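About Wimwood

Hi, and thanks for clicking on the page that hardly anyone clicks on! I'm the person behind Wimwood, which is a small mending and alterations shop on the ground floor of an old feed store in Korletey. If you've called us, you've talked to me. If you've come in, you've probably tripped on the step (sorry, it's on the list).

I started out hemming pants for people at my last job, mostly at lunch, with a sewing kit I kept in my desk drawer next to the granola bars. Then somebody's sister needed a zipper replaced, and then a whole bridesmaid situation happened that I still can't talk about calmly, and by the following January I had a rented room, a secondhand machine and a sign I painted myself. The W came out too big. I've kept it.

The name comes from the street I grew up on, Wimwood Lane, where my grandmother fixed everything that came through the door. She darned socks in front of the TV without looking down. I can't do that, and I've stopped trying, but I do use her pincushion every day and I'm pretty protective of it.

These days we're 3 people and 2 good machines, plus one bad machine that only likes denim. We do hems, zippers, buttons, patches, linings, torn pockets, waistbands in and waistbands out. We'll take in a suit jacket. We'll let out a skirt if there's enough seam to work with, and if there isn't I'll tell you before you spend any money. Last year we had 339 pairs of pants through here, which I know because I finally started writing things down in a proper book and got a little obsessed with it.

People ask what's worth fixing, and my answer is nearly always more than you'd think. A missing button is a few minutes of work. A hem that's come down is an easy one too. What gets people is the waiting: the thing goes on a chair, then in a bag, then in the back of the closet, and two years later you buy the same thing again in a slightly worse fabric.
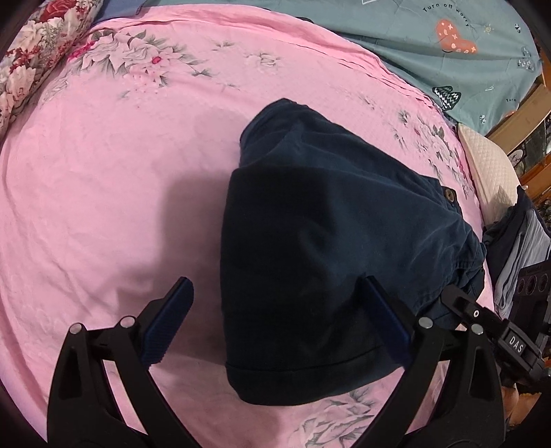
So we started the Saturday-pile idea, except it runs all week and I should really rename it. You go through your drawers at home, pull out everything you've been avoiding, and bring the whole lot in at once. Don't sort it, and please don't apologize for it! Just wash it first. We go through it together at the counter, and I put a colored pin in each piece with a price on it. You pick what stays. Anything you've decided you're done with goes in our scrap bin, and that's where most of our patches come from.

We also teach. The beginner evening is called Grarneo, after a kind of knot my grandmother swore was real (I've never found it in a book). You'll sew on a button, fix a small hole and put up a hem by hand, and you take home whatever you worked on. It starts at 6:30 and we nearly always run over, mostly from talking. There's a kettle. Bring a snack if you're the sort of person who gets cranky by eight, like me.

A few years back we moved out of the rented room and into this place, with a $3,000 loan from the Beltum neighborhood fund, and every cent of it went into the floor and the wiring. The cutting table came out of a closed-down school and needed four people and a lot of bad language to get up the front step. Yes, the same step.

What we don't do: leather, fur, anything with beading all over it, and wedding dresses with less than a month to go. I've learned that last one the hard way, twice. For leather I'm happy to point you toward the shoe repair two doors down, where they're much braver than I am.

We're open from ten until six, closed for lunch when I remember to eat it. There's parking behind the building, and the back door sticks, so give it a good shove and yell hello.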